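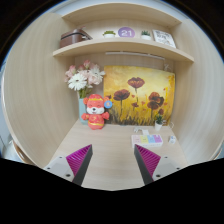 Chapter 4
Cleansing the Face: Soaps, Syndets and Cleansing Oils

Before any cream or serum can be discussed, we must speak about washing. Many students come to the course with the opinion that a good cleanser is one which makes a lot of foam. In this chapter we will see that the foam says very little about the cleaning, and nothing about how the skin will feel one hour later.

A classic bar soap is alkaline. The surface of healthy skin is a little acid, and after washing with soap it needs some time to return to its usual state. On young and oily skin this is seldom noticed. On dry or mature skin the client will complain of tightness, mostly in the winter months.
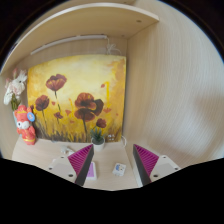 Syndets are bars or liquids made with synthetic detergents, and their pH can be adjusted by the maker. They cost more than soap, but for sensitive skin they are often the better choice. Cleansing oils work in a different way: they dissolve make-up and sunscreen, and then are rinsed off with water.

The chapter has 4 sections. In the last one we follow the cleansing routine of a small salon in Bruneck, where each treatment begins with 20 seconds of gentle massage in lukewarm water. Please read the list of terms on page 568 before you start section one.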